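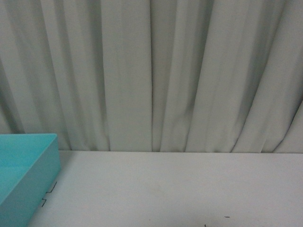

Tray marks and curtain on the pick cell – how do you lot keep yours lined up?

Brostosano
Hi all, new-ish to looking after a cell. Ours is a white table with a grey curtain behind it and the turquoise tray at the left, set against black corner marks. The marks are fine at 7 in the morning, but by lunch the tray has crept and the arm starts clipping the rim. I nudge it back and away we go again. Do I re-teach the tray position or just put down better marks?

Politz
Don't re-teach! You'll be chasing it all week. Your program's fine, it's the tray that's wandering. We screwed a little aluminium stop to the table on two sides and I haven't touched ours in 4 months.

Nitum
Disagree with screwing anything down, sorry. We swap between three trays and a fixed stop was a right pain – somebody always left the wrong one on. Rubber feet under the tray, fresh marks whenever the old ones get scruffy, and a quick check at the start of each shift. Takes me 19 seconds, yes I timed it.

Politz
Fair enough if you swap trays. Brostosano, do you?

Brostosano
Nope, same tray every day. There are scuffs on the table too, does that matter?

Nitum
Not to the arm. If your vision is fussy about colour or dark specks, give it a wipe with isopropyl (power off at the arm first please) and peel up any stray bits of mark you don't need.

Belmonte
I'd look at the curtain as well. The bottom of yours sits right along the back of the table, and ours used to catch the breeze from the roller door and flap about in the depth camera. I sewed a chain weight into the hem and the false picks stopped.

Politz
Curtain won't move a tray, mate.

Belmonte
Never said it would! Separate problem, same table.

Brostosano
Ha, ok. Going with the stops, and I'll ask about a weight for the hem. Will run it for 48 hours and report back.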